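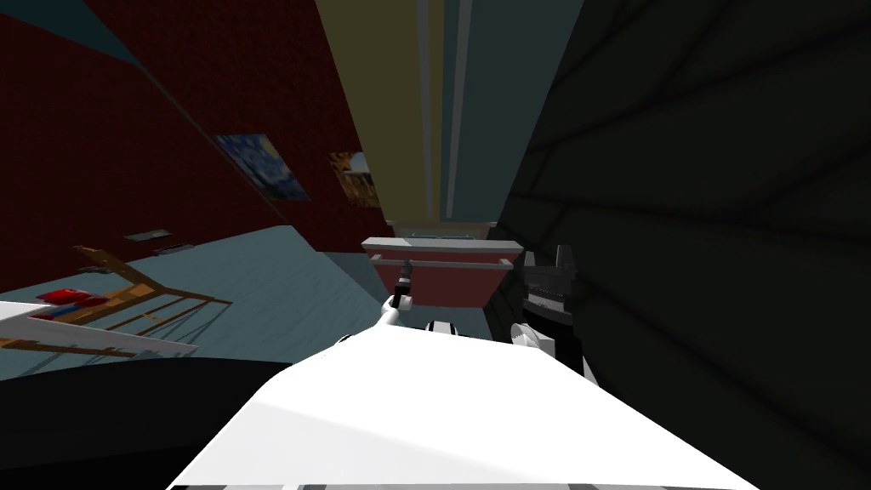 Atelier partagé Clirum
Compte rendu de la réunion du 3 mars 2024

Présents : Aurélien Delorme (séance et notes), groupe simulation, groupe mécanique. Groupe électronique excusé.

1. Compte rendu précédent
Adopté sans modification.

2. Simulation du robot à deux bras
La pièce virtuelle est chargée dans le simulateur : mur de briques, tableaux, chaise en bois, meuble rouge à dessus gris clair. Le groupe simulation demande que l'on ne touche plus au décor avant la fin des essais d'approche. Accordé.
Le modèle est enregistré sous le nom Irstead. Les anciennes versions restent sur le disque de l'atelier jusqu'en mai, puis seront effacées.
Discussion sur la vue embarquée. Le haut du corps blanc prend beaucoup de place en bas de l'image. Une partie des présents voudrait avancer la caméra virtuelle, le groupe mécanique préfère la garder à l'endroit prévu sur le vrai châssis. On garde la position actuelle.

3. Approche du meuble
Travail en cours sur l'orientation de la pince devant le meuble. Les deux bords gris servent de repère pour régler la hauteur. Quand la vue est très inclinée, le bras blanc passe devant une partie de la pince et le réglage à l'œil devient pénible.
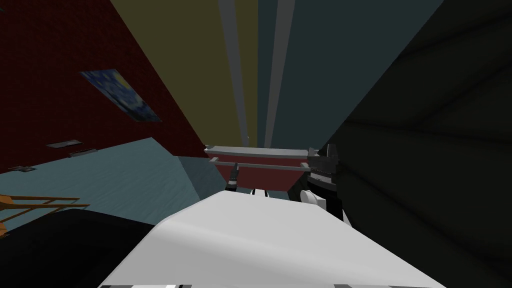 Aurélien propose d'ajouter une deuxième vue, fixe, placée sur le côté de la pièce. À essayer avant la prochaine réunion. Le calcul des collisions entre le bras et le corps reste à reprendre ; le fichier de Quintela donne des volumes trop larges au niveau des articulations.

4. Construction
Plaque de base : découpe à refaire, l'entraxe a été relevé à 325 mm et ne correspond pas au plan. Le groupe mécanique corrige le plan d'abord.
Câblage : reporté, groupe électronique absent.
Visserie : reste 44 vis M4, suffisant pour le premier bras.

5. Dépenses
Devis Enov pour les réducteurs : 666 euros, port compris. Accepté avec 2 abstentions. Commande à passer par Aurélien.

6. Divers
L'établi du fond doit être dégagé le soir. Le pied à coulisse n'est toujours pas revenu à sa place.
Prochaine réunion : date à fixer par courriel.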